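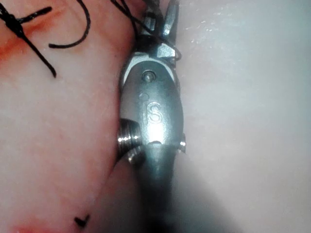
Ganatier Skills Center: Practice Materials and Loans Desk

Prindine Soft Tissue Practice Pad, pink
Catalog no. 3392
Available to all enrolled learners and teaching staff
Loan period: up to five days

If you have come through one of our evening classes you have almost certainly had a Prindine pad in front of you at some point, and if you haven't, well, welcome! It is the pink one. We keep other practice materials on the shelves (the foam blocks, the tubing, the peel-apart layers that Concetta Marchetti is so fond of), but the plain soft pad is the thing people ask for by name, and it goes out of the door more often than everything else put together.

The surface is smooth and pink with a slight gloss to it, and if you look closely there are faint lighter streaks running through the color. Every pad has its own pattern of these, and no, they don't mean the pad is worn out, though we do get asked. They come with the material. Lay the side of an instrument against the edge and the edge will curve to go around it, and that bit of softness is what makes the pad worth practicing on. You learn very quickly how hard you've been leaning.

What people use it for

Mostly for the quiet basics. Resting an instrument against something soft and keeping it there. Picking up a little of the surface and letting it go again. Getting used to the feel of metal against a material that moves out of the way, when all you've worked on before is a tabletop or a folded towel. Beginners often want to hurry past this stage and get to stitching, and we do understand, but Shona Rutherford starts every one of her Tuesday groups with a long stretch of nothing but gentle contact, and her groups come out of it with lovely steady hands.

One thing Shona always brings up, so we'll put it in writing too. Watch the whole instrument, including the parts behind the tips. Anything with a fitting or a tab sticking out of its side can press into the pad while your eyes are on the jaws, and a threaded fitting will dig in at the edge before you've noticed it. Give yourself a few minutes to turn the instrument slowly beside the pad and see which parts touch first. It's a dull exercise and a very good one.

You can stitch it as well, of course. Simple interrupted stitches sit nicely, and running stitches are fine if you don't haul on the thread. For deep work or anything in layers please ask for the Dedemine block instead, which is thicker and firmer and much more forgiving of a heavy hand.

Sizes

We lend 2 sizes. The small pad is the one to take home, as it fits into the lidded tray and doesn't mind traveling in a backpack. The large pad is meant for sharing between neighbors at a bench and stays in the building unless Régis Leblanc has signed it out to you himself. Both are the same material and the same pink, so you can move from one to the other without having to get used to anything new.

What comes with it

The pad
Lidded carrying tray
Non-slip mat
Small bottle of the rinse solution
Care card (please leave it in the tray!)

Instruments are not part of the loan. They have their own page and their own form, and Marcus Thibodeaux will happily help you choose if you aren't sure what suits the exercise you've been set. Bring the exercise sheet with you when you go and see him, it saves a second trip.

Setting up at the bench

Put the mat down first, then the pad, and press lightly with your palm so that the pad settles. Have your light coming from one side if you can manage it. Polished steel throws back a good deal of glare when a lamp is straight above it, and a patch of white shine on the instrument is tiring to look at after a while, quite apart from hiding what the metal is doing. Tilting the lamp a little usually sorts it out. If you wear glasses, try the tilt before you try moving your chair.

Start near the middle of the pad while you're finding your touch and work out toward the edges later. The edge is where the material gives the most and also where small tears like to begin. We'd love you to practice there, just not in your first ten minutes.

Looking after it

Rinse the pad with the solution in the tray and pat it with a lint-free cloth. Don't rub. Let it air dry before the lid goes on, and keep it off newspaper and printed packaging, which will leave ink on the surface that we have never once managed to get out. (There is a pad in the back cupboard with half a grocery coupon on it, perfectly readable, if you want to see what we mean.)

Store it flat, away from radiators and sunny windowsills. Don't put anything heavy on the lid. If an instrument has left a dent, leave the pad alone overnight and look again in the morning, since shallow ones often ease out by themselves.

Small holes and stitch marks are expected and there is no charge for them. For a tear longer than your thumbnail, please tell us when you bring the pad back, so that it doesn't go straight out to the next person. We won't be cross.

Booking and collecting

Bookings are made at the desk or through your course tutor. Each learner may have 2 items on loan at one time, and a pad with its tray and mat counts as a single item. Renewals are fine as long as there isn't a waiting list, and there usually is one in December, when everybody remembers their assessment in the same week. Book early for that month if you possibly can.

The desk is in the Russo wing, just past the coat hooks, and it's open from nine in the morning. Returns can go on the low shelf beside it if you catch us at lunch. Please put your name on the slip.

Tutors who would like large pads set out for a class should speak to Fidel Lagos, who looks after the bench bookings and will want to know which exercise you're teaching and how your learners will be seated. He can also put Dedemine blocks at the back for anyone who gets ahead.

See also: Dedemine layered block; lidded trays and spare mats; rinse solution refills; instrument loans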